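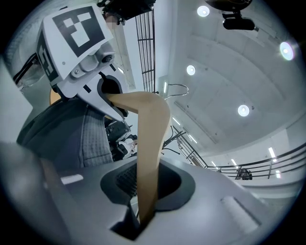
My grandmother could make a pair of tights last a winter. She stopped ladders with clear nail varnish, and when a leg was past saving she cut it off and wore the good one with the good one from another pair, two waistbands and all, which she said kept the draught out. I have been thinking about her since December, when I took up darning, and since roughly a week after that, when I found out I was bad at it.

The trouble began with a jumper. It was a plain grey thing I had bought on a work trip to Bern, from a shop run by Roswitha Zaugg, who wrapped it in tissue and told me, with some severity, never to put it near a radiator. I didn't. I put it in a drawer, and over one summer something small ate five holes in it. I emailed her to ask whether she did repairs. She replied that she did not, and that I could learn, and attached a scan of two pages from a school needlework book in German, with a drawing of a very calm girl.

I don't read German. Rahel Schnyder, who sits across from me on Mondays when she isn't in Zurich, translated the first page during a budget call. The gist is that you weave a little mat over the hole, up and down, then side to side, going over one thread and under the next. The second page, she said, was mostly about posture.

So you need a needle, wool and something hard and round to pull the fabric over. Proper darners own a wooden mushroom. I did not, and I wasn't going to buy one for five holes. I tried a lemon (too pointy at the ends, and then I had a faintly citrus elbow), a light bulb, which is what everyone on the internet says their mother used, and finally the lid of an Auer storage jar, domed on top and exactly right. I then bought the mushroom anyway. These things go the way they go.

Wool was harder. The jumper is grey, and I had assumed grey was one colour. The mending shelf at Skomier, the haberdasher's behind the station, has an entire drawer of greys, little cards of it, blue greys and brown greys and one the colour of a wet pavement. I held the jumper up to them under the strip light and picked a perfect match. Outside it was green. I went back in and the woman at the till, without looking up, asked if it was green.

My first darn took the whole of a Sunday afternoon and two episodes of a Danish thing I now need to watch again, as I have no idea who is dead. The up-and-down part is pleasant. You feel like a competent person in a painting. The side-to-side part is where you find out that you went up and down too close together in some places and too far apart in others, and that over-one-under-one depends on being able to see one. I finished with something the size of a postage stamp and the thickness of a beer mat. When I bent my arm it stayed flat and the sleeve went round it.

I showed it to Daichi Shimada, who does this properly and has a sashiko-covered jacket that strangers stop him about. He turned it over and looked at the back for a long time. Then he said, "Looser," and gave it back. It is the most useful single word of instruction I have had on any subject, and I include driving.

Looser, then. You leave a tiny loop at the end of every row, because wool shrinks in the wash and will need the slack. You don't pull. You start well outside the hole, in the good fabric, further out than seems reasonable, as the bit round a hole is usually a hole that hasn't got round to it yet. Holes two and three came out better. Hole four I would show to somebody. Hole five was under the arm, and I did it in a hurry and will not be raising that arm.

After that I went looking for things to mend, which I gather is a stage. I did the heels of six walking socks. I did a tea towel, though a tea towel with a hole in it is still a tea towel. I did my neighbour Sohail Durrani's good black scarf, at his request and against my advice, as darning black in the evening is like doing a crossword down a well. He wears it and says nothing, and I have chosen to be encouraged.

What I have not cracked is tights. Fine knits don't want weaving over, they want the ladder caught and hooked back up with a hook so thin it might as well be an eyelash. There used to be people who did this for a living. Mechthild Schwaiger, who taught the one evening class I managed to get to, remembers a woman in the window of a dry cleaner's with a lamp and a little humming machine, doing stockings while you waited. Mechthild still has a hook from those days and let us each have a go. I caught three rungs and lost four. She said that was normal, in the tone people use for rashes.

I've worked out the money, too, more fool me. Mushroom, needles, the wrong wool, the right wool, the class, a small pair of scissors shaped like a stork that I will defend to anyone. I could have bought a second jumper and had change for lunch. Roswitha, when I wrote and told her so, said that a second jumper would also have been eaten, and asked if I had bought any cedar.

I had not bought any cedar. I've got some now, and it has made the whole drawer smell like a pencil case. On Tuesday something flew out of it.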